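**Restach countertop sealer, 300 ml bottle**
Reviewed 2018-12-30

The Restach sealer is sold for natural stone in kitchens and bathrooms. Our office manages 11 furnished apartments, most of them with marble or limestone counters, and tested the product against the Rumden paste used in previous years.

Application is simple. The liquid is spread with a lint-free cloth, left to stand, and buffed off before it dries. Two coats are advised. The bottle cap pours too freely, and staff soon moved the liquid to a shallow dish. Coverage was good - one bottle finished both counters in the larger units. 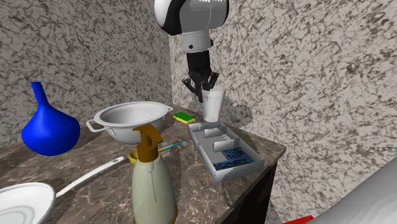 Resistance to stains was satisfactory. Coffee and cooking oil left overnight wiped away without a mark. Lemon juice dulled the polish slightly, as it did under the Rumden paste, and tenants should still be told to wipe up acids at once. The label is vague on this point.

The smell is mild and had cleared by the following morning. The finish is less glossy than that of the Rumden paste, which some owners may regret, but it shows fewer streaks in low light.

Flikent supplies the sealer by the case. Our December order arrived with one leaking bottle, and a replacement was sent promptly.

The product is approved for use in all units. The paste will be kept for window sills until present stock runs out.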